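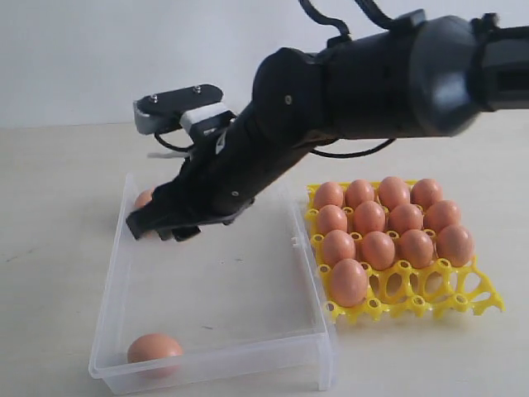 Egg storage, revised

The cardboard box that eggs come in is a perfectly good transport container and a poor storage container. It hides the contents, it absorbs whatever is spilt on the shelf, and the lid takes up height that my fridge does not have. I have been moving eggs out of it for some time, and in June I settled on a method that I have not needed to change.

The main store is an open plastic tray, yellow, four cups by four. The cups are rings joined by curved struts, so air gets round the shell and a cracked egg drains on to the shelf below, where I will notice it. A solid tray collects the leak and glues the neighbouring eggs in place. I have had that happen with a tray from Follcombe and I don't recommend chipping it clean.

Eggs go in standing up, pointed end down. The air cell is at the blunt end and the yolk stays better centred this way, which matters if you boil them and want even slices. Fill from the back row forwards. Take from the front.

The second container is a low clear tray with thin walls. It has no cups, so anything put in it lies on its side and will roll if the tray is tilted. I use it for eggs that are to be used next: two for a cake, or whatever breakfast needs. They come out of the cups and sit in the tray on the table while I get on with the flour. Put them in near the corners. In the middle they travel, and they meet.

Rotation was the part that took longest to sort out. Itzel Zavala writes the date on each shell in pencil, and it works, but I found I was reading shells with my glasses on at six in the morning. I now let the tray run down to one row before buying more, move the old eggs to the front, and load the new ones behind. No writing needed. If I lose track, the water test decides: flat on the bottom is fresh, upright is for baking soon, floating goes out.

Washing: both trays by hand, warm water, ordinary washing-up liquid, a bottle brush for the undersides of the cups. The clear one scratches if you use the green side of the sponge. Dry them fully before refilling.

Wiroj Wongsuwan asked whether the tray takes duck eggs. I tried 3 from the stall at Layug. They sit high in the rings and wobble, so mine went in a bowl.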